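Can a machine tidy a shelf yet?
Project report, second-year group, Londcombe
Joelle Rizk, Tamás Gál and Maiara Nogueira

We started in June with what we thought was a modest question. Our tutor, Silvana Lacerda, had asked us to choose one household chore and find out how close a machine is to doing it properly, and after a long and rather cheerful argument (Tamás wanted ironing) we settled on putting things away on shelves.

Shelves seem easy until you write down what you do. You look for a gap, you turn the book so that it fits, you shift the picture frame along a bit and you let go gently – all of it without thinking. We wrote out 240 short instructions for ordinary shelf jobs and sorted them by how much judgement each one needed. Maiara did most of the sorting and deserves most of the thanks!

Picking up a box with flat sides came out at the simple end. Thin things lying flat were much harder, as there is so little to get hold of, and anything leaning against something else gave us the longest discussions of the whole project. 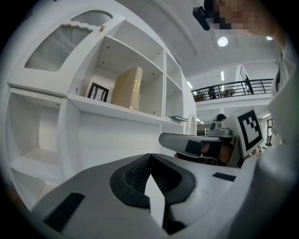

Could a machine tidy a whole living room on its own today?
Probably a small part of it, if the objects are familiar and somebody has decided where each one belongs. We would still want a person close by.

For our next stage we would like to look at cupboards with doors, where the handle has to be dealt with first. Joelle has already begun the list.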